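Scorer Effects in Recorded Saves: A Season of the Ildale Handball League

Project report, Sports Statistics Seminar
Hajnalka Farkas, Benedek Boros
Supervisor: Gergely Hegedűs
29 March 2021

1. Background

In the Ildale league a save is written down by one person at the scorer's table, employed by the home club. The rulebook defines a goal in detail and a save in one sentence: the goalkeeper touches a shot that would otherwise have gone in. The second half of that sentence is a judgment. A ball that brushes the keeper's arm and goes over the bar may be recorded as a save, as a miss, or as nothing.

We wanted to know if the share of shots recorded as saves depends on the venue after the quality of the goalkeeper is taken into account. Earlier seminar work by Ernő Oláh looked at assists in the same league and found large gaps between halls, but did not separate home keepers from visiting keepers.

2. Data

The score sheets cover 45 matches and 3,667 shots. Each sheet lists shooter, keeper, minute, zone and outcome. Penalty throws were kept in a separate table and are not used below. Sheets from the Skurkari hall give the zone with a different letter code, which we converted by hand. Where the sheet and the final score disagreed, we used the score and corrected the outcome column.

3. Method

For every keeper we computed a save rate in away matches only. This rate is our baseline, as it averages over several scorers. The expected number of saves in a home match is the number of shots faced times the baseline. The venue effect is the difference between recorded and expected saves, summed over both teams' keepers.

If scorers favor their own keeper, the effect should appear on one side only. If a scorer is simply generous, it should appear on both. The two cases were tested separately with a permutation test, shuffling venue labels within each keeper.

4. Results

Of the halls in the league, 4 show a venue effect that the permutation test does not explain. In the Lalance hall, both home and visiting keepers are credited with more saves than expected, so we read this as a generous scorer. The Bíró hall shows the opposite pattern - fewer saves for both sides, and more shots in the "missed" column. In the other two the effect is limited to the home keeper.

The most affected goalkeeper has 49 more recorded saves than her away rate predicts. She plays her home matches at Lalance. Her place in the league table of save leaders should be read with that in mind.
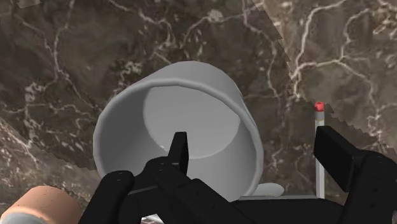

Figure 1. Rendered view of a white cup lying on its side.

5. Limits

The away baseline is not neutral if a team travels to the same halls more than once, and the schedule was uneven. Shot zone was used only as a check. A keeper may also play better at home for reasons unrelated to the table, and our home-only cases cannot rule this out.

Zsófia Oláh has agreed to re-score a set of match recordings in April without seeing the original sheets. Her counts will be compared with ours by zone, starting with Lalance and Bíró.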